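Merano Hand Dustpan

Small dustpan for counters, workbenches, car floors and the last bit of a kitchen sweep. Short handle, flat pan, hanging hole. Sold singly or by the carton.

Product details

Range: Merano
Type: hand dustpan, no brush
Colors: white with orange front strip
Carton: 40 pieces
Item number: 153
Availability: in stock at Plikutitz, delivery to all regular addresses

The Merano is the plain dustpan in our cleaning range. It has a narrow handle with rounded sides, and the pan gets wider toward the front so that a broom of normal width does not push dirt past the corners. The strip along the front edge lies against the floor. Press down lightly on the handle when sweeping toward it and fine dust will go over the strip in one or two passes. On tile with deep grout lines, sweep along the line and not across it.

The hole near the end of the handle fits most wall hooks and the Raveo rail. We recommend hanging the dustpan after washing. If you keep it in a bin or tub with other items, lay it flat and put nothing heavy on the front edge. A strip that has been bent for a long time may not lie flat again.
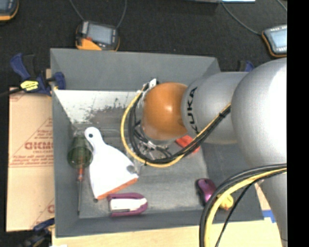 One buyer, Phí, wrote to us that the dustpan works well for coffee grounds and flour but is too shallow for wood shavings, which slide back out when it is lifted. For shavings and leaves we suggest the deep model, item 2000, which has a higher back wall and a longer handle. It is sold in gray only and does not fit the Raveo rail.

Cleaning

Wash by hand in warm water with dish soap. Do not use scouring powder on the pan, as it leaves fine scratches that hold dirt. Hair and lint that collect behind the front strip can be pushed out with an old toothbrush. Let the dustpan dry before putting it away in a closed cupboard. Dishwashers are fine on the top rack, without the heated drying cycle.

Brushes

The Merano does not come with a brush. The Merano hand brush is a separate item and does not clip to the pan. Any hand brush with soft or medium bristles will do. Very stiff bristles tend to flick crumbs over the sides.

Ordering

Single pieces ship in a paper sleeve. Cartons ship as packed by the maker and cannot be split. Orders received up to 25th January are filled from the current stock. The batch after that has the same shape and colors, with a new label on the back. Prices from the December list still apply to both.

Returns

Unused dustpans can be returned in their sleeve within 9 days of delivery. Please write the item number on the return slip. Full cartons can be returned only if the tape has not been opened.

Goes with

Merano hand brush, soft
Merano hand brush, medium
Raveo wall rail, short
Raveo wall rail, long
Raveo single hook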